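Tidying, Lifting and Robots: Your Questions Answered
Last updated 27th May

We get a good many letters at Prirnus asking when a machine will be able to tidy the house, and since we answer most of them at rather greater length than anybody asked for, it seemed kinder to put the usual ones on a page. If yours isn't covered, do write in!

Can I buy a robot that tidies up yet?

You can buy one that does a single job, such as going round the carpet, and many people are very fond of theirs. A pair of arms that will clear a room from top to bottom is another matter. Putting a few small things on a shelf sounds like nothing at all, but each one has to be found, picked up the right way round and set down beside its neighbours without knocking them over.

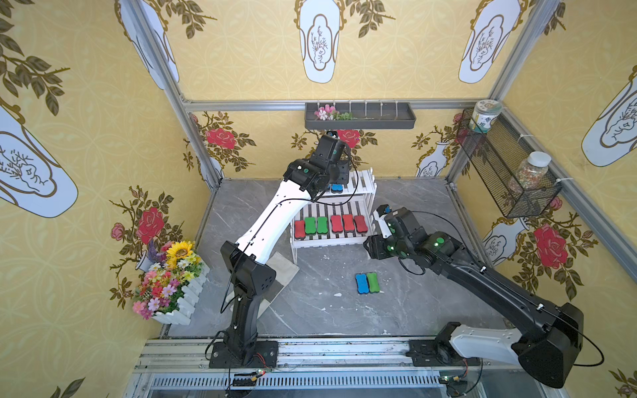 Shelves are a favourite practice job for that very reason, and we use them a great deal in our own Kadau trials. A row of felt-topped blocks, red ones and green ones, asks a surprising amount of a machine. The gaps between slats are awkward too, as anyone who has stood a wine glass on a garden table will know.

Why do they seem so slow?

Mostly caution. You and I reach for a cup while thinking about supper, and our fingers sort out the last little bit by feel. Many machines still rely heavily on what their cameras tell them, and a gripper close to its work can easily hide the very thing it's after. In July we timed one small tidying job that took a person 40 seconds, and the arms needed more than 3 minutes. We were quite pleased with that, I should say.

What happens when something falls over?

Ah, this is the question I like best. A person sees a toppled shelf, sighs, and stands it up again. For a machine the whole job has changed: the shelf it was meant to fill has become a large, awkward object lying on its side, with slats and pointed ends facing all sorts of ways.
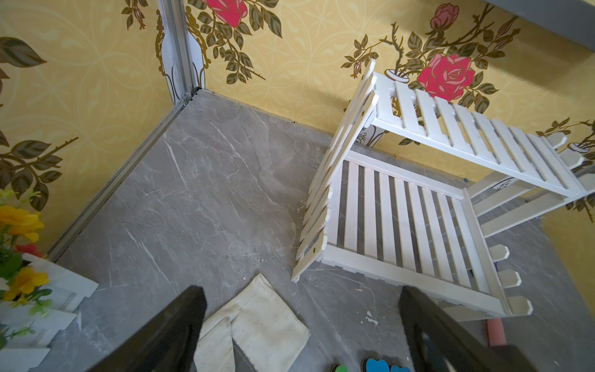
Recovering from that sort of muddle is, to my mind, the real test, far more than doing the tidy version nicely. The arms have to decide where to take hold, how hard to pull and when to let go, and a light piece of furniture will slide about while they make up their minds. Our Sison notes (free, just ask) go into this at length.

Are two arms better than one?

For furniture, very much so, as one can steady while the other lifts. For small things one is often plenty, and two can get in each other's way, rather like two cooks at one small hob.

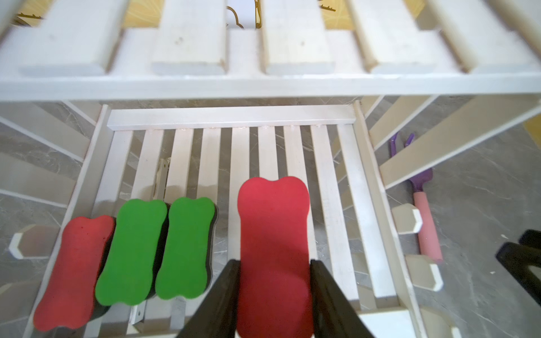
Could the same machine work in a shop or a small workshop?

Sooner there than in your sitting room, I should think. A shop can keep its shelves in one place and its goods in standard sizes, and that takes away a great deal of the guessing. Our Polla guide has a chapter on stocking shelves, with a list of things worth measuring before you ring a supplier.

Should I wait before buying anything?

If a simple machine would help you now, get the simple machine and enjoy it. I wouldn't leave the ironing for a robot just yet.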